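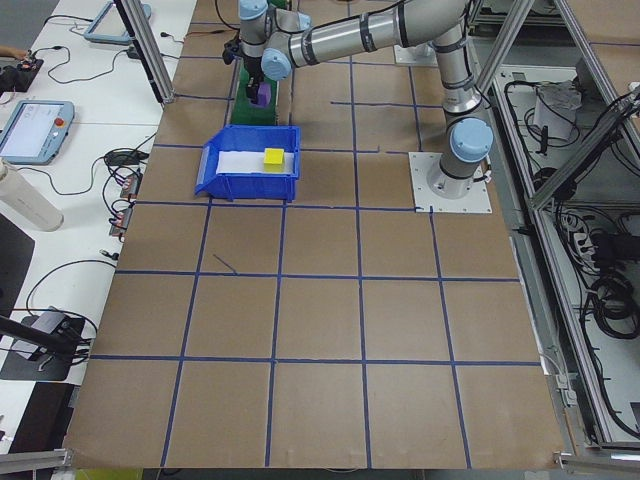
Week 6 — the Joro kit, and whether I'd buy it again

OK, so last week I promised you a straight opinion on the Joro arm kit before you start on your own reviews. I've been using it in the Hurnville lab since the start of term, and mostly I like it! The pendant is easy to learn (Rin Kinoshita had a pick and place going in one afternoon, with no help from me), and the arm comes back to a taught point nicely, even after 100 cycles.

What bugs me is the gripper software. You get 2 force settings, and for small blocks and cubes I wanted something in between. Clarthorpe, who sell the kit, say an update is coming — I'd score what's in the box today.

For your review, please cover:
Setup time, from opening the crate to first move
Teaching a point with the pendant
Picking a block from the bin and placing it on the tray
Support (email them a real question and see what comes back)

Keep it to 4 pages. Mylene Javier has the booking sheet, so see her for a slot, and read the safety chapter before you go in.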